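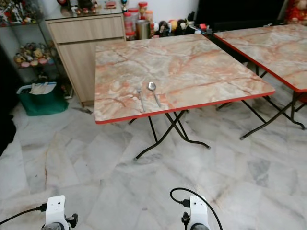 I have wanted a proper dining table for years and I've finally stopped wanting one. We've got folding ones instead, with the marble-look top (pale grey and cream and a sort of peach, with rusty orange veins running all over it) and a thin red edge, and black legs that cross underneath. My mother would have called them card tables. I love them!

It started with Zoriana's birthday in June. There were going to be far too many people for the old table, a big brown thing that came with the flat and took up the whole room whether anybody was eating or not. You had to go sideways to reach the cabinet. So I went down to Panasiuk on a Saturday morning meaning to buy one small folding table for the overflow, and then stood in the shop doing sums on the back of my hand. They wanted 400 for one, or 360 each if you took 2. Well. You can see how that went.

Volodymyr carried them up the stairs, one under each arm, complaining the whole way, and then sat down at one and ate a plate of dumplings before he'd even got his coat off, so I think he approved.

Anyway the birthday came and went, and the big brown table never came back in. It lived in the hall for a fortnight with coats on it and then my cousin's neighbour took it. I don't miss it in the least. When it's only me for supper I use one table, with a fork and a spoon, and that's the table laid. I'm a fork and spoon person, always have been, knives are for when there's meat. The fork goes on the left and the spoon goes right next to it, close together, none of this business of a great gap in the middle for the plate. The plate goes wherever there's room.

A few things I've learnt, for anyone thinking of doing the same.

The pattern hides crumbs. This is wonderful and also terrible. I wiped mine down after breakfast the other day and was very pleased with myself, and then I ran my hand across and it was like a beach. Now I do it by feel, with a damp cloth first and a dry one after, or you get streaks when the light's on.

If you push two together for guests, the tops don't always meet level. Mine are out by the thickness of a coaster at one corner, I think it's the floor (the tiles in here have never been flat, you should see what a dropped marble does). A tablecloth covers the join but it does not hold up a glass. Ask Zoriana about her skirt.

And check the little caps on the feet. They're pale and they stay on well enough, but I lift the tables now instead of dragging them, after I heard one squeak across the floor in a way I felt in my teeth.

The other good thing about the big table going is that I can get at my ornaments again. The cabinet has a sheet of glass on top so dusting is quick if you take everything off, and very slow if you try to go round them one by one, which I do, every time. The dolls and the soft toys are on the lower shelf of the glass stand. People have opinions about a grown woman with a shelf of soft toys and they are welcome to them. I did try putting the lot away in a box last winter and the room looked like a dentist's.

The green bag on the floor is still on the floor. I've been meaning to sort it out since before the birthday. I'll do it this week, I've said so to Volodymyr, who laughed for rather a long time.

Next job is chairs. Zoriana wants me to get folding ones to match, and she's sent me a link to some from Dositz with padded seats, but I sat on something similar at her sister's and it pinched the back of my legs all through lunch. I'd sooner have four stools that tuck right under. If anyone has stools they like, the sort you can sit on through a long pudding, do leave me a comment and say where you got them.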